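August, after lunch - back on the pose tracking for the two hand-held grippers.

Chiến Vũ reckons the jitter we keep chasing lives in the filter. I'm not convinced. I reran the replay tool on this morning's logs with the smoothing switched off in Bilby and the left gripper still hops sideways whenever its cube turns side-on to the head camera. With only one face in view the solver flips between two answers, and the filter then does a lovely job of averaging two wrong-ish poses into a third. So I've added a check that rejects any single-face solution that jumps more than 5 degrees from the last good one. Crude, but the trace looks heaps calmer!

Other thing I wanted sorted was the clock offset between the head view and the gripper view. Sunine was stamping frames on arrival, so anything stuck in the USB queue came out late. Moved it to the capture stamp and the offset dropped from 100 ms to 4 ms. Very happy with that.
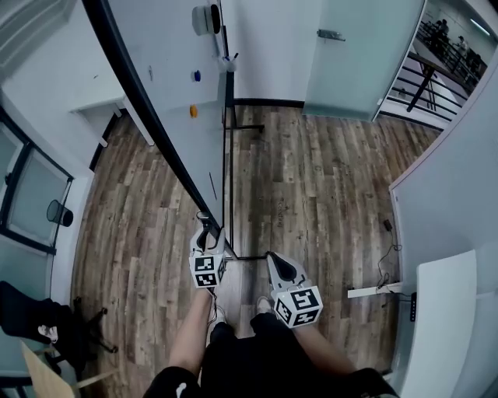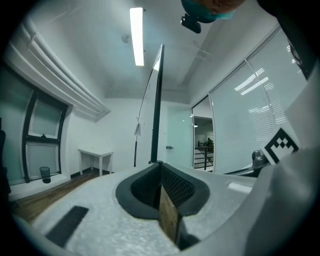

Head view first, then gripper view with the wooden piece between the mesh pads.

The gripper view is still the harder one to calibrate. Lens distortion is fierce near the rim, and I was fitting corners right out there (silly me) which dragged the whole model off. Masked the outer ring and refitted, and the straight edges of the ceiling light now come back straight after undistortion.

Ivars Ozoliņš wants the planner in Berge to take jaw width from the cube poses. I'd sooner leave it alone until the flip check has been through 3 more sessions - a bad pose there would look exactly like a closing jaw.

To do: push the Bilby branch, rename the offset parameter (it's in seconds but labelled ms, sorry Chiến), ask Ivars which colour he wants rejected poses in the viewer.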